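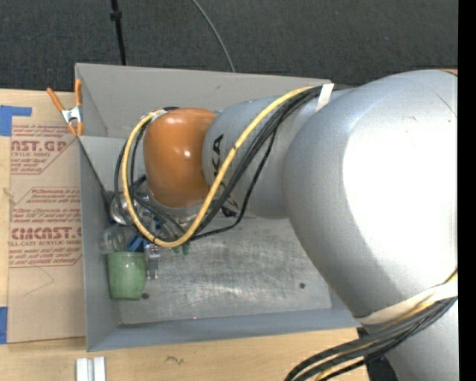
Robot arm takes a turn at the dishes (and the odds and ends) in Sudville

September 11, 2024

Anyone who has ever stood over a sink full of cups at the end of a long day and wished for another pair of hands may want to keep an eye on a workshop in Sudville, where a small company called Previne has spent the better part of a year trying to teach an industrial arm to pick things up and put them somewhere sensible.

It is slower going than you might think. The arm, which everyone in the building calls Kong, spends its days reaching into a metal bin and lifting out whatever has been left there. On any given morning that could be a green cup, something clear, something shiny, and a handful of small metal pieces of the kind that gather at the bottom of every shop drawer in the country. A person could empty the bin while talking on the phone. Kong needs a good deal longer, and it still makes mistakes that a five-year-old would find very funny.

"People come in expecting to see it fold a shirt, and I have to tell them we are still on cups," said Trudy Rewi, who runs the project and who was kind enough to give up most of an afternoon to answer our questions. "But cups are hard! You try explaining to somebody who has never held one how you hold one."

The trouble, she told us, is mostly with objects that are clear or very shiny. Light goes through a drinking glass and bounces off a metal bowl, and a computer looking through a camera can have a hard time deciding where the thing stops and the air begins. Put that glass inside a bin that is itself bare metal, with scratches and patches of glare all over the bottom, and the job gets harder again. Things that end up pushed against a wall are another headache, as there may be no room to get hold of both sides.

Previne's own numbers show how far things have come, and how far there is to go. With solid, brightly colored objects, Kong now gets a good grip on the first try 95 percent of the time. With clear ones the figure falls to 70 percent. Rewi would like to see both of those climb before anybody starts talking about kitchens.

Shop floors may be a different story. Rangi Cosgrove manages a parts warehouse over in Prerwood and has been following the work since last November, when he drove over for a first look and stayed through supper. He has 7 people on his sorting line, and he said the mixed bins of returned hardware are the job they like least, what with the clamps and brackets all tangled up together and not a label among them.

"I'm not looking to send anyone home," Cosgrove said. "I'd just like something that can make a start on those bins overnight, even if it leaves the awkward ones for us in the morning. My crew would bake it a cake."

He hopes to have an arm like Kong on trial for around 2 months next year, working behind a safety fence, with one of his own people checking what it has sorted. No contract has been signed yet, and Rewi was careful to say that the dates could move.

As for the home, she would not be pinned down, though we did try. A big arm is far too heavy and strong to have next to a family at dinner time, and the smaller, gentler machines that might be suitable have their own troubles with weight and reach. Loading a dishwasher, she pointed out, also means opening it, pulling out the rack, noticing that somebody has already put a pan in the wrong place, and working out what to do about it.

She does her own dishes by hand, by the way, and says she rather likes it.

Previne will open the workshop to visitors again in November, and children are welcome so long as they stay behind the yellow line with a grown-up. Anybody who would like to bring along a hard-to-handle household object for Kong to try may do so, but please leave the good china at home.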